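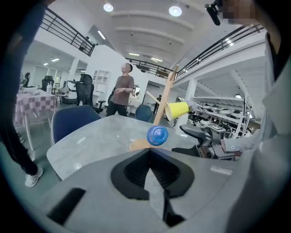

Page last changed 7/19/23 by D. Qaisi

Home | Notebook | Batches | Suppliers | Contact

Lipstick base, third try at the wax blend

Went back to candelilla for most of the hard wax and cut the beeswax by half. The last batch sweated overnight in the drawer and Najwa said it dragged on the lower lip. Melted everything at low heat, pigment ground into castor oil first, 3 passes on the mill. The red from Asadi still clumps unless it sits in the oil for a day. Skipped that this time and regretted it.

Poured 800 g into the old molds. Tops sank a little on the left row. Khalil thinks the molds were too cold, so next pour I'll warm them before filling.

Wear check: Nisreen and Issa each put on one coat after lunch, no liner. Color held through coffee on both. Issa had some feathering at the corners by four. Shine was gone in two hours, sooner than the Jarham version. Smell is fine, slightly waxy.

Break test not done. The clamp is still over at Claston and I don't want to guess by hand.

To do:
- soak red overnight, repeat same formula
- ask Viltance for the finer mica, last bag was gritty
- relabel the December tubs, two have the wrong lid
- Nisreen to try it over balm

Keep the rest of this batch for the heat cabinet. Don't remelt it.

This site uses cookies to remember your login. Accept | Settings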